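Bench automation at Henar

Bench automation at Henar is the gradual handover of small, repeated handling jobs to robot arms at the Henar repair and calibration works in Crenshaw. It covers the picking up, turning and setting down of bottles, hand tools and meters that used to fill a good part of every bench worker's day. The program is known in the building as Pundar, after the planning software it runs on, and it is often mentioned by people who write about how small workplaces take to robots.

Background

Henar grew out of Barkero, an older instrument shop that handled 3,259 repair jobs in its last full year. Most of those jobs were modest ones, and a bench worker might spend as long fetching and sorting as mending. Sore wrists were a common complaint, and so was the dull hour after lunch, when the solvent and cleaner bottles had to be put back in order for the afternoon. The first arm was switched on in June, after a good many evenings of talk between the bench staff and the managers.

Changes for the staff

No bench jobs were cut, though several changed their shape. Workers who had done nothing but sorting were offered 165 hours of paid training, and most of them moved on to fault finding or to planning the arm's tasks. Some were glad of it from the start. Others missed the easy company of the sorting table, and a shared tea break at 10:30 was brought in partly at their asking – it has outlasted two changes of schedule.

Planning and rehearsal

Each new task is tried in simulation before it goes to a real bench, and the people who know the job are invited to watch and grumble as much as they like. A task is normally run 1,000 times on screen, with the objects shifted a little between runs, and bench staff may ask for more.

Simulated arm with its gripper open over a white mat, three capped bottles near the wrist and an orange multimeter farther up.

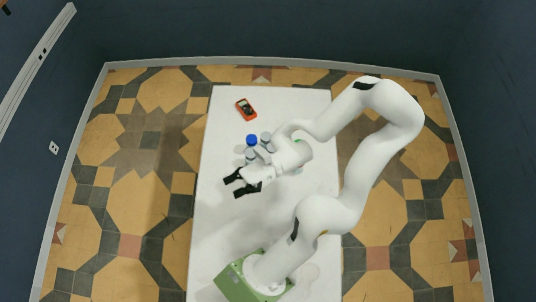
Reception

Opinion in the works is mostly kind, if mixed. Older hands tend to praise the rest it gives their wrists, while newer ones say they learn the stock more slowly when they handle less of it. A rotation now gives every trainee a spell of sorting by hand.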